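Repainting a rental bedroom: do I really need primer over old beige?
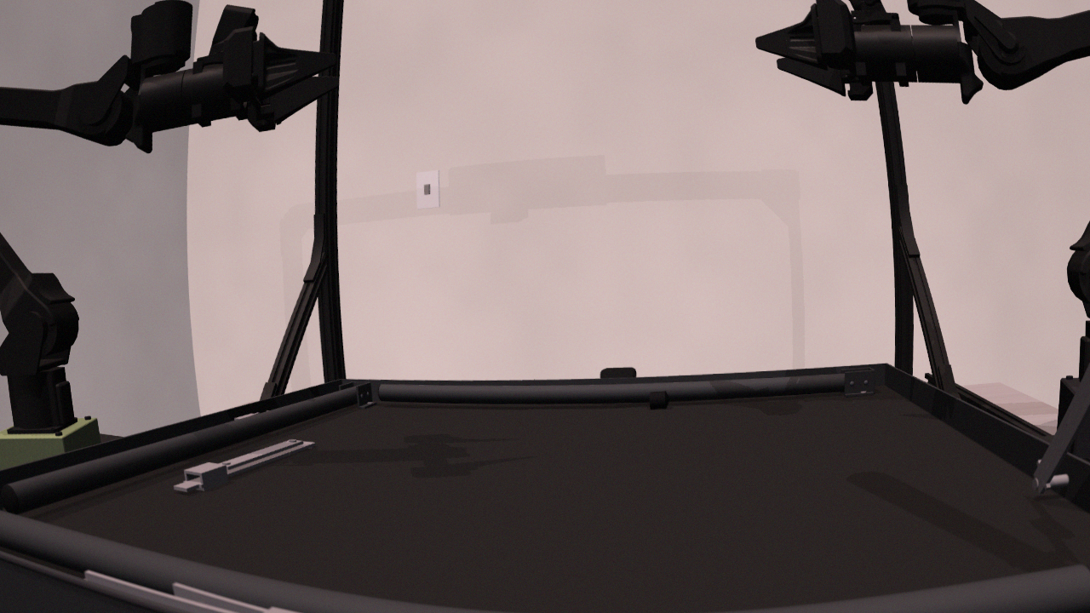
Last edited by tunstall_w, Saturday 9:14 PM. Reason: added wall color info

tunstall_w
Moving out of a two bedroom in May and the lease says walls have to go back to "original or neutral." The small bedroom is a pinkish beige now, matte, put on by whoever lived there before us. The landlord wants it white. I have never painted a whole room by myself, only trim.

Questions I have:
Do I need primer if the old paint is in decent shape?
Will one gallon cover it? The room is small, one window, one closet.
Is the store brand okay or will I be doing extra coats?

The hardware store here carries Flelard and Clivance. Clivance costs more. The guy at the counter told me to buy primer and the expensive one, but he would.

oakleyroad
You don't need primer to go from light beige to white if the wall is clean and the old coat is sticking. Wash it, let it dry, patch the holes, spot prime the patches, paint. Two coats. I've done four apartments this way.

Pink undertones do show through the first coat more than yellow ones. Don't panic after coat one.

mrs_belhaj
I disagree with oakleyroad about skipping it. You don't know what that old paint is. If the person before you used something cheap and flat it will soak up your first coat and you end up doing three. A gallon of primer costs less than a second gallon of good paint.

Also ask the landlord in writing WHICH white. My sister painted a hallway bright white and the management company charged her to redo it in theirs, an off-white with a code number.

tunstall_w
Good point on the code. I emailed her just now.

How would I know what the old paint is? There are no cans left in the closet.

mrs_belhaj
Rub a wet rag on it somewhere low. If color comes off on the rag it's cheap flat paint, or chalky, and you want primer. If nothing comes off, try rubbing alcohol on a cotton ball. Latex gets soft and leaves some on the cotton. Oil based doesn't. If it's oil you have to sand and use a bonding primer or your latex will peel off in sheets.

oakleyroad
Agree on the oil test. Not agreeing that everybody needs a full coat of primer. It has turned into something stores tell people by default. White over beige in a bedroom is the easiest paint job there is.

Dulcie_K
Is the building older than 1978? If it is, don't sand anything until you've checked for lead.

tunstall_w
Built in the nineties according to the landlord. Wet rag came back clean. Alcohol took some paint off, so latex.

Dulcie_K
Then you're fine to scuff sand your patches.

paintedporch
On brands: Flelard is okay for ceilings. I used it on walls in my son's room and needed three coats over light green. Clivance took two over the same green in the hall. With the extra Flelard I bought I didn't save anything.

Get a decent roller cover. The ones that come in the tray kit leave fuzz in the paint. 3/8 inch nap for smooth walls, 1/2 if there's texture.

hank.r
I've used Flelard on walls for years with no trouble. People put it on too thin. Load the roller and stop pressing so hard.

paintedporch
I wasn't pressing hard. It was thin in the can.

hank.r
Was it stirred? It sits on the shelf a long time at some stores. Have them shake it again before you leave.

paintedporch
It was shaken at the counter.

mrs_belhaj
You can both be right, there are different lines under the same name. The contractor one is thinner. Check the label.

tunstall_w
Landlord wrote back. She wants "plain white, eggshell." No code. I'm saving the email.

How do you all deal with the nail holes? There are more than 20 in one wall. We had shelves up.

oakleyroad
Lightweight spackle for nail holes. Push it in, scrape flat, let it dry, go over it once more because it shrinks. Sand with 220. If there were anchors, pull them or tap them in slightly below the surface, then use the heavier joint compound in 2 thin layers. Spot prime all of it. If you skip that with eggshell you'll see every patch as a dull spot when the sun comes in from the side.

Dulcie_K
This is where I'd say just prime that wall. With that many patches you're rolling most of it anyway.

oakleyroad
For that one wall, sure. I'll give you that.

mrs_belhaj
Thank you.

tunstall_w
OK so primer on the shelf wall and spot prime the other three. Measured it too, 9 by 11 with standard ceilings. Take out the closet opening and the window and it comes to a bit over 250 square feet, if I did it right. One gallon says 350 to 400.

Dulcie_K
That's one coat. You want two coats so you need two gallons, or a gallon and two quarts, but quarts are priced so badly you might as well get the second gallon.

If you buy two, pour them together in a bucket first so there's no difference between the cans. With plain untinted white it matters less.

hank.r
Lids: tap them down with a rubber mallet or a hammer and a block of wood. Leave the leftover for the landlord with the room name written on the lid. Mine knocked nothing off my deposit and I think that helped.

tunstall_w
How long between coats? Can says 4 hours. I'd like to do the whole room in one day.

paintedporch
Four is fine if it's dry out and the window is open. If it's raining give it overnight. I've had eggshell pull up under the roller when I rushed it, and then you have to let it dry and sand the spot.

Cut in the edges one wall at a time and roll that wall while the edge is still wet. If you cut in the whole room first you get a picture frame look around everything.

hank.r
I cut in the whole room first every time and don't get that.

paintedporch
Okay Hank.

souadb
Came in from search, same beige in my place, same landlord request. Did you tape the baseboards or go freehand? Mine have a lot of old drips on them already.

tunstall_w
Haven't started yet. Planning to tape. I bought Trondance tape, the green one. Anyone used it?

Dulcie_K
It's fine if you pull it while the paint is still a little soft. Leave it on for days and it takes chips with it. Run a putty knife along the edge to press it down.

souadb
Thanks. For the old drips, do I scrape or sand?

Dulcie_K
Scrape the big ones with a sharp blade held almost flat, then sand. Wipe the dust off before you tape or the tape won't hold.

tunstall_w
Bought two gallons of Clivance eggshell and one gallon of Flelard primer. Will update after coat one.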